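Wercombe House, ground floor lounge
Monthly safety and cleaning inspection, with comments
Date of walk: 2023-07-02
Done by: Pylyp Harasym
Read and countersigned: Uliana Horobets

Marks used: OK = no action. WATCH = look again at the next walk. FIX = must be done, name written beside it.

Please write the comment even when the mark is OK. In May there were many marks without any words and I could not understand later what was checked.

1. Entrance and walking way

1.1 Door opens fully and closes by itself. OK. The closing is a little slow, but it closes.
1.2 Floor free of cables and bags. OK.
1.3 Free width between the sofa and the table, minimum 60 cm. WATCH. I measured three places. The narrowest was exactly at the limit. When people sit down, they push the table a little each time, so it travels during the week. Uliana proposes small felt marks on the floor. I agree with this.
1.4 Emergency exit sign lit. OK.

2. Windows

2.1 Handles firm. FIX (Pylyp). The second handle from the door turns too easily. Screw to be tightened, and if the thread is finished, new handle from the Stetsiuk shop.
2.2 Glass without cracks. OK.
2.3 Sun on the seats and the table. WATCH. In the bright hours the light comes strongly on the glossy table top and it is tiring for the eyes of those who read there. Blinds were asked for in the spring, the offer from Atell is for 1,701 and the limit for this room is 2,000, so it can be ordered without a second signature.

3. Long sofa

3.1 Frame and feet stable. OK. I pushed at both ends and in the curve.
3.2 Seams of the gray seat. OK.
3.3 Olive-green back cushions sit firmly. OK. One zipper had to be closed, done on the spot.
3.4 Loose cushions clean. OK.

4. Round table

4.1 Table stable when a person leans on the edge. OK.
4.2 Edge free of chips. OK. I went with the hand along the whole rim, including the part with the black-and-white checkers.
4.3 Lettering and drawing on the top not worn off. OK. Please do not use the scouring powder on it, a soft cloth is enough.
4.4 Nothing left on the table after cleaning. FIX (cleaning shift). Supplies must go back to the cabinet. The table is for cups and books.
4.5 Plastic bags and film put away or thrown out. FIX (cleaning shift). Small children come to this room with their parents. A thin bag is a danger for them, also when it has something inside.

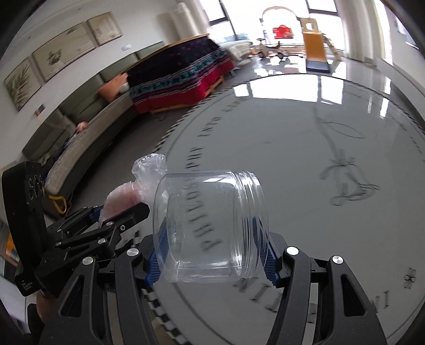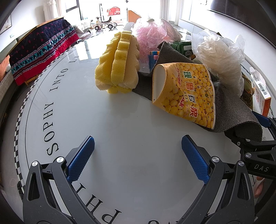 Can a used sponge mop head go back in its bag after cleaning?
Only when it is fully dry. Rinse it, press the water out, and let it stand in the air in the utility room until the next day. A damp sponge in closed plastic starts to smell and can grow mold.

5. Cleaning supplies

5.1 Mop heads whole, no torn pieces. OK. Change the head when the sponge becomes hard or pieces come off on the floor.
5.2 Connector of the mop head without cracks. WATCH. The connector must click into the stick. If you must force it, it is the wrong type, the old Cokerier sticks have another size and they are still in the cabinet. Old sticks to be taken out.
5.3 Jars and containers. Empty jars without a lid are to be recycled or matched with a lid, not kept open on a shelf. If something is filled into a jar, the name of the product goes on a label the same minute. No cleaning liquid in a jar that looks like a food jar.
5.4 Liquids locked. OK. The key was in its place.
5.5 Gloves available, three sizes. FIX (Uliana). Size small is finished.

6. Fire and electricity

6.1 Extinguisher in place, pin and seal present. OK.
6.2 Sockets near the sofa not loose. OK.
6.3 No extension cord under the carpet edge. OK. It was there in May, it was removed and it did not come back.

Comments from Uliana Horobets

For 1.3, I would like that the measure is taken always at the same three places, otherwise we compare different things. For 4.4, I spoke with the shift and they asked for a small tray or trolley so that they have where to put the things during work. I find this fair and will look for one. For 5.2, the old sticks are already beside the back door, please do not bring them in again.

Open points go to the next walk with the same numbers.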